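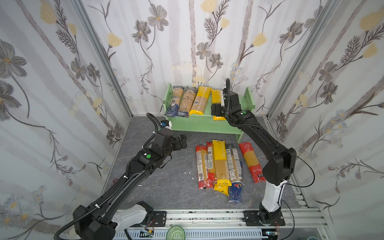
The pasta shelf, Letamora open day

Visit report, 12/19/21

Our course went to the open day at Letamora in Tarnley, and I picked the shelf-stacking demo for my report (mostly so I could sit down, but it ended up being my favourite bit!). Two arms share one rail and move packets of dried pasta between the floor and a little green shelf. Spaghetti sounds easy until you think about it. The packets are long, floppy at the ends and really shiny, and the cameras have to cope with all that glare.
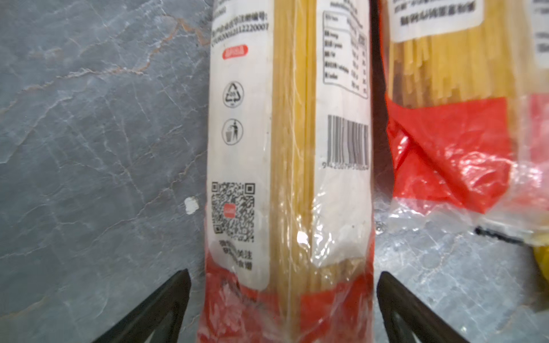
Gethin reckoned the shine was less of a worry than the crinkly film, as a finger can close on loose plastic and miss the pasta altogether. I hadn't thought of that, so it went straight in my notebook.

We were given a handout saying the team had logged 1,061 picks since October, 102 of them on the day before we came. I'd have liked to know how many were drops, but I forgot to ask. 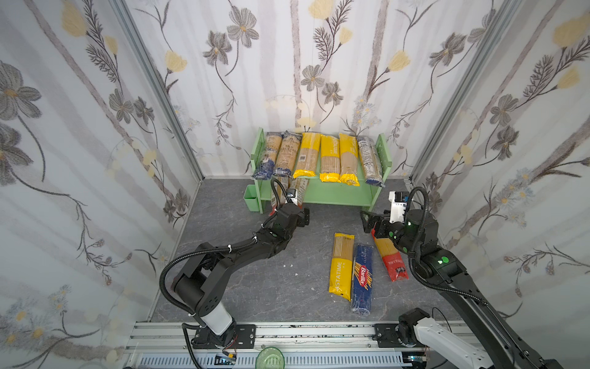 What I wanted to find out was how the arms share the job without bumping into each other. The answer we got was that each has its own patch, and the bit in the middle has to be claimed first. We did something like this in our Flisthorpe project with 2 toy cranes, only ours crashed a lot.

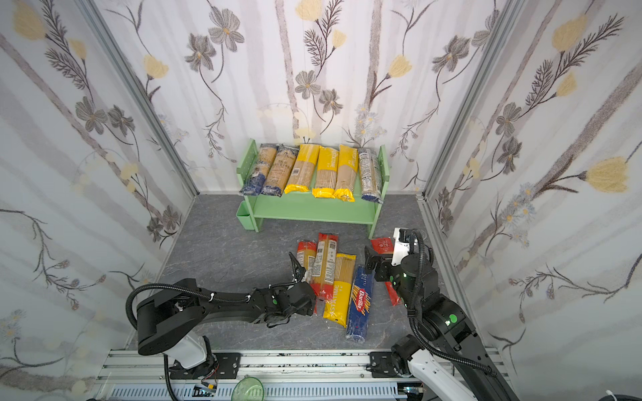 I stayed for 20 minutes and missed the welding talk, sorry! For next term I'd like to try the claiming idea on our cranes, starting with something stiffer than spaghetti, maybe rulers.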